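Snack packaging and shelf life, Trinham site
Group 2, final report (short version)

We wanted to know if box color changes how fast people grab a snack. Survey went out in March at the Trinham and Govach cafeterias. 319 forms back, 31 thrown out — mostly blank on the second page. Lemma store said no to us, so no data there.
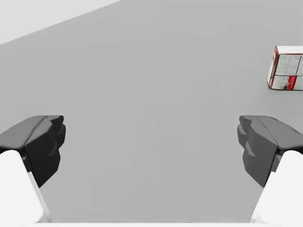 Color came up more than price, wich we did not expect. Most comments were on red. Small cardboard box, red and white print, gray table — that kind of pack stands out even from off to the side. Plain brown got skipped a lot. Price only mattered over 80 cents.

Problems: question 2 was worded badly, people read it as "favorite color". Shelf life part not finished, Undach samples came late. Would redo with with a shorter form.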